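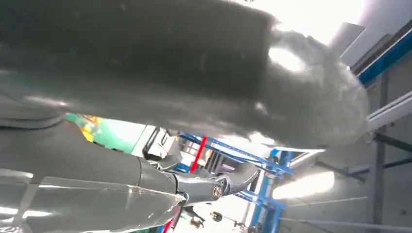
Wrist camera view, with the blue racking beyond the fingers.

Setting up the Stakside wrist camera kit without losing a weekend

The Stakside kit comes in a box slightly too large for it, with a leaflet slightly too small. The leaflet has 9 steps. Step four says "fit camera to wrist and align", which is a bit like a cookery book saying "make the cake". What follows is how I fit one, having now done it for three workshops and undone it for one of them.

You will need the kit, a gripper arm with a standard round tool flange, a set of hex keys, a laptop, and a cable tie or two. The kit includes cable ties. They are too short.

Before you start

Power the arm down. Use the isolator on the wall, as well as the button on the pendant. Leave yourself an afternoon. Stakside's website promises a fitting time of up to 30 minutes, and I would like to meet whoever managed it and ask what they did about the cable.

Update the Sidon software on the laptop before you touch any hardware. Sidon is the program that shows you the camera picture and records it, and it likes to discover an update at the exact moment you have both hands inside the wrist.

Fitting the bracket

1. Take the gripper off the flange and put its screws somewhere you will find them. A mug works. A mug with tea in it works less well.

2. Slide the bracket ring over the flange with the flat side facing the arm. Both sides look flat. The one you want has a small notch in it.

3. Put the gripper back on over the ring and do the screws up in a cross pattern, finger tight first. Then go round again with the key.

4. Clip the camera into the bracket. It should click. If it crunches, take it out and turn it over.

Aiming the camera

Open Sidon, choose Live View and look at what you've got. On most first attempts you have a splendid view of your own gripper and a thin slice of the world behind it. On our arm the upper finger runs nearly the whole way across the top of the picture, dark at one end and washed out to pale grey at the tip. Under it is the other side of the mechanism with its black linkage, and you look out at the workshop through the gap between them.

Some of that is what you paid for. You want the finger tips in view so you can see what they're about to close on. You want rather less of everything else. Loosen the tilt screw on the bracket half a turn, push the camera until the tips sit where you want them, and tighten it again while holding your breath.

Close the gripper fully, then open it fully, and watch the picture both times. The fingers sweep a long way. A camera that has a lovely view with the jaws open may be staring at a wall of grey finger once they shut.

Don't worry if the room looks crooked. The camera turns with the wrist, so shelving leans over and the ceiling turns up at the side. Sidon has an auto-level setting that tries to correct this. I turned it off after 2 minutes and felt much better.

Sorting out the glare

Ceiling lights are the thing that will annoy you most. With the wrist turned upwards, a light panel gets straight into the picture and the shiny parts of the gripper pick up long white streaks.

Go to Camera, then Exposure, and change it from Auto to Fixed. Point the wrist down at your work surface and bring the slider down until the brightest object there still has some detail in it. Save that. The ceiling will still come out white when the arm looks up, but you are presumably not picking up the ceiling.

The matching lens hood is made by Krajčí and sold separately. It helps with light from the side and does nothing for light from dead ahead. I own one. I'd borrow mine before buying.

The cable

Run it along the arm with a loose loop at every joint, then turn the wrist slowly through its full range by hand control. Watch the cable the whole time. If it goes tight anywhere, the loop is too small, and if it catches on a finger, it's too big. Expect to do this more than once.

Is it worth having?

Yes, mostly. The picture is sharp enough close in, the bracket is better made than it needs to be, and the clip has survived my colleague Maximiliano Insaurralde, who tests things by pulling them. The Clollness kit we had before was easier to aim but worked itself loose by August.

Spare clips come in bags of 6. Order a bag with the kit, because postage on its own costs more than the clips do.

Last updated January 3, 2026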